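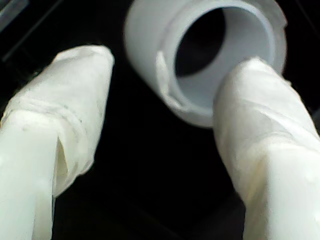 Normand Morin wants the whole order held over to October, and he wrote back that he'd sooner go without a second arm for a season than pay for one and find out afterward that the fingers need rewrapping every other shift. Fair enough, Normand, and I've kept that in mind all the way down this list.

Gripper cell, pre-purchase inspection
Walked through on 21st August with Saeed Farahani
Site: Bretcombe

1. Finger padding, condition of wrap
Marked: fair
The off-white wrap is wrinkled on both fingers, and the left one has a ridge where one layer laps over the next, plus a crease lower down. I'd love to see a proper molded sleeve in the budget, and Gavitz will quote one if we ask nicely.

2. Padding stock on the shelf
Marked: low
Please add 8 rolls to the order, whatever else gets cut.

3. Test fittings
Marked: replace
The white plastic one has a little torn flap hanging off the rim. It's a small thing, I know, but we shouldn't be judging a new gripper on tired parts! Durkov sells them in bags of 66 and one bag would see us through the trials.

4. Emergency stop and guarding
Marked: pass
Saeed tried the stop from both sides and was happy with it. A second arm would need its own guard panel, and the Guerra quote leaves that out completely, so do read page two before anybody signs.

5. Floor space and power
Marked: pass, with a comment
There's room, but the outlet is on the wrong wall. Allow $2000 for the electrician.

6. Delivery
Marked: open
Guerra says 21 working days from deposit. I've asked for that in writing and will pencil it in here when it comes.

Still to do: Saeed to call Gavitz about sleeves, me to chase Guerra about the panel, Normand to tell us whether October is firm.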